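We've set the budget for the kitchen arm, and most of it isn't going on the arm

Monday, June 20, 2022

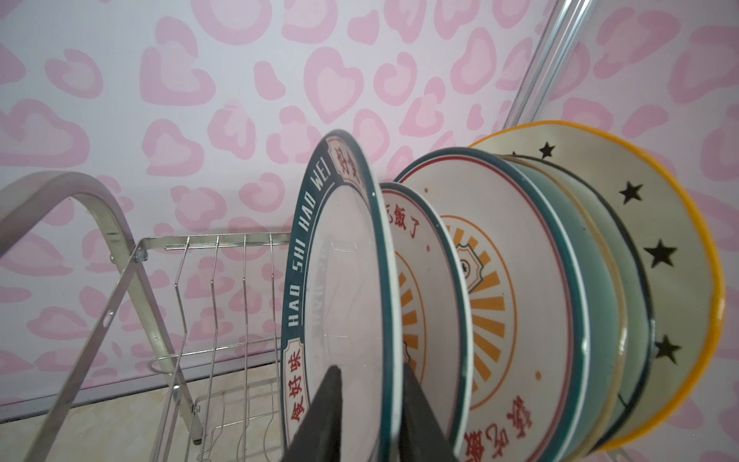
Workshop news

I promised an update once we'd stopped arguing about money, and we have (mostly) stopped, so here goes. The shopping list for the second half of the year is agreed, the orders go in over the next fortnight, and I can finally tell you what Kindow is getting and what it's going without.

Quick reminder for anyone who's joined since April. Kindow is our tidying-up project: one arm, one gripper, ordinary household crockery, and the job of getting plates in and out of a drying rack without chipping them. We've been doing it with a gripper that has two angled fingers and a small camera close behind them, and plates stood upright in a stainless steel rack. I chose a fair bit of the crockery myself and I'm very fond of it, especially the one with the orange-yellow rim and the black stars.

The big decision was whether to buy a second arm. I wanted one. I'd wanted one since before Christmas, I had a quote from Jarberg sitting in my inbox and I'd even measured the bench for it! But when we sat down and went through where our hours go, the arm we have spends a great deal of its day waiting for a person to put plates back. A second arm would have meant two of them waiting. So the Jarberg quote has been allowed to lapse and the money has been split up into smaller, duller things, and I've made my peace with that. More or less.

First on the list is fingertips. We get through them at a terrible rate. The soft pads wear at the edge where they meet the rim of the plate, and a worn pad on a glazed rim is not something you want to find out about halfway through a lift. Up to now we've bought them in tiny packs whenever somebody noticed the drawer was bare, and paid full postage every single time. This time it's one order of 200 from Tian, delivered in 2 lots so that we aren't storing the whole pile in the cupboard with the tea. Tian will also cut us a slightly longer pad to try at no extra charge, which was kind of them.

Second is plates, and this is the line that made everyone laugh when I read it out. We're buying 100 more. I know it sounds like a wedding. But we need different sizes, different rim colours and different amounts of shine, and a matching set from one shop teaches us very little. The ones we've got already include white with a wide dark teal rim and lettering on it, orange sunbursts, and a plain pale mint edge, and every one of them behaves differently under the workshop lights. The patterned ones cost more than I'd guessed, so the order is weighted towards plain, with a good handful of fancy ones thrown in. If you run a café and you're clearing out odd crockery, please do write to me before you take it to the tip.

Then there's racks. The steel one is staying, it's a lovely solid thing with zigzag wire dividers and I've no complaints, but one rack is one spacing. Gripping the front plate in a row is a very different job from getting at one in the middle, and the gap between the wires matters more than anything we can change on the gripper. We've put money aside for several cheap racks with wider and narrower gaps, and for a heavy base to bolt them to. I'd like a bamboo one as well. That's been marked "maybe", in someone else's handwriting.

Spare camera, yes. Spare cable for the camera, also yes, and that one I'd have paid for out of my own pocket. We lost most of a week in April to a cable with a break in it that only showed when the wrist was turned a certain way. We had no replacement on the shelf and the delivery went to the wrong unit. So spares now get their own line in the budget and it can't be raided for anything else, including biscuits.

The part I'm least sure about is the service contract. Veris have offered us a yearly visit plus phone support, at a price that made me put the kettle on. Against that, we do most repairs ourselves and quite enjoy it. What swung it a little was the 200 hours of running we've got pencilled in between now and the autumn, a lot more than this arm has ever done in one go. We've asked Veris for a price on the visit alone, without the phone line, and I'm waiting to hear. If it comes back sensible we'll take it for one year and look again next summer.

We're going without new lighting (the old lamps are fine), a nicer bench, and the second arm, as I may have mentioned. The patterned walls behind the rack are staying too – I was asked whether we'd budgeted to paint over the pink spots, and we haven't, and I like them.

Fingertips should land first, then the racks. Plates will arrive in dribs and drabs through the summer, depending on who has what in stock. I'll post the Veris answer when I get it, and if anybody has bought bulk crockery in the past year and found a supplier who packs it properly, the comments are open and I'm all ears.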